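Sweater Care Advice I Have Stopped Believing

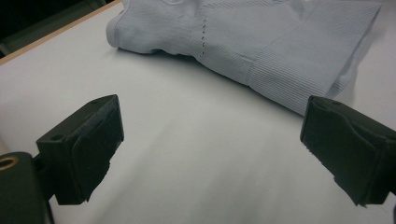

Every fall the same tips for knitwear go around again, and every fall people ruin sweaters by following them. I have tried most of them on my own clothes and on a stack of thrift store knits I didn't mind losing. A few hold up. Plenty don't, and some of the popular ones are selling you something.

Freezing a wool sweater to clean it

It doesn't clean anything. Cold may slow down whatever is making the smell, but the sweat and skin oil are still in there when you take it out, and the smell comes back once you've worn it for an hour. Freezing has some use against moths if the freezer is cold enough and the sweater stays in long enough. A kitchen freezer that gets opened all day for ice cream is a weak version of that. Wash the thing.

Vinegar in the rinse

Supposed to soften the yarn, lock the color and take out odors. I'll give it a maybe on odors. Modern dyes were set at the factory or they weren't, and a splash from the salad cupboard is not going to change it. If a new sweater bleeds, wash it alone in cool water until it stops. I did two identical cotton knits side by side, one with vinegar and one without, and asked my neighbor Dayana Ospina to tell me which was softer. She picked the plain one, then changed her mind.

Hair conditioner to unshrink wool

This one gets oversold. If the knit has only tightened up a bit, a soak in lukewarm water with conditioner lets you ease it back toward its old shape, and I suspect the easing does most of the work. If it has felted, meaning you can't make out the separate stitches anymore, the fibers are locked together and you own a very thick child's sweater. Cut it up for potholders.

Special wool wash

I paid for the fancy bottle for years. Now I use a small squirt of mild, clear dish soap for synthetics and cotton, and a plain gentle detergent without enzymes for wool. Too much soap is a bigger problem than the wrong soap. If the water still feels slippery after the second rinse, you used too much.

Ribbed knits need to be pinned out to dry

Mostly no. Ribbing is meant to pull in, and if you pin it wide it dries wide and hangs off you like a sack. Press the water out in a towel, lay the sweater on a dry one, nudge the side seams straight and push the cuffs and hem together with your hands. Turn it over once the top feels dry.

Cedar blocks

They smell nice. That is about as far as I'll go. The scent fades, and a block in an open closet was never doing much to begin with. Clean clothes in a bag or bin that closes tightly will do more, and moths go for dirty wool first.

Pill removers

The battery shavers work, on a flat surface and with a light hand. Go around the elbows slowly. On a fine knit I use a sweater comb, always in one direction, and I quit before it looks perfect. Every pill you take off is yarn that used to be in the sweater.

Fold or hang

Fold. I have heard the argument for draping a sweater over a hanger in thirds, and I still ended up with a crease across the chest of my best cardigan. Heavy ones go at the bottom of the pile.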